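Course: Everyday Food Storage and Household Planning
Handout 2 – Ripening, ethylene and the fruit plate
Teacher: Gøran Vik, Dirnberg Adult School

Please read this handout before the class in July. We will use 15 minutes at the start for questions, and after this the practical work takes 45 minutes. Bring a pencil and your storage diary.

1. Two groups of fruit

Fruit is usually divided into two groups. The first group continues to ripen after it is picked. Tomatoes, bananas, pears, apples, peaches and avocados belong here. They become softer, the starch in some of them changes to sugar, and the smell gets stronger. The word for this group in the books is "climacteric". You do not need to remember the word for the test, but you will meet it if you read more.

The second group does not ripen much after picking. Tangerines, oranges, lemons, grapes, cherries and strawberries are in this group. If you buy a sour tangerine, it will stay sour. The color of the peel may still change, and for this reason color is a weak sign of sweetness in citrus.

At home the two groups very often end up on the same plate.
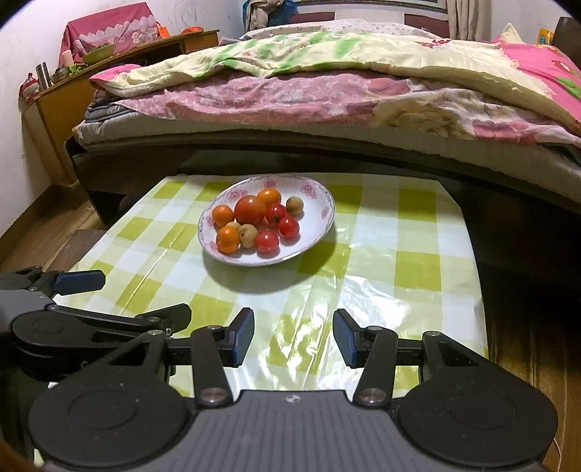 Fig. 1. Tomato and tangerines together on one plate.

2. What ethylene does

Ethylene is a gas which plants make themselves. Fruit in the first group makes more of it when ripening starts, and the gas makes the ripening go faster. It also acts on the fruit and vegetables nearby. Cucumbers turn yellow, broccoli loses its green color, and carrots can become bitter.

Citrus fruit makes very little ethylene. When it stands close to ripe apples, the green button at the stem end may dry and fall off, and mold can enter there more easily. For two or three days on the table this is not important. For longer storage, keep them apart.

A closed paper bag holds the gas near the fruit but lets some moisture out. A closed plastic bag holds both, and drops of water form inside. Use paper when you want to ripen a hard pear.

3. Temperature

Tomatoes that are not yet ripe should stay out of the refrigerator, as cold stops the ripening and the flavor becomes flat. A fully ripe tomato can go in the refrigerator for a few days – take it out one hour before eating.

Tangerines keep one week in a cool room and longer in the vegetable drawer. Do not wash them before storage. Look at the stem end first when you check them, then press lightly on the sides. A soft spot usually means that the flesh under it is damaged.
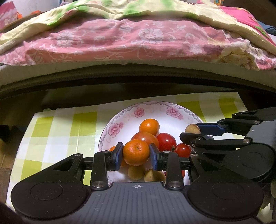 Fig. 2. Mandarin with the stem mark facing up.

4. Words

In this course "mandarin" is the name of the whole family of small, easy-peel citrus, and "tangerine" is one type in it. Shops mix the names, and you may write either one in your diary.

5. Homework

Put one hard pear in a paper bag with a ripe apple and a second hard pear alone on the shelf. Write down each evening how they feel and smell. Bendik Åberg will collect the diaries at the door.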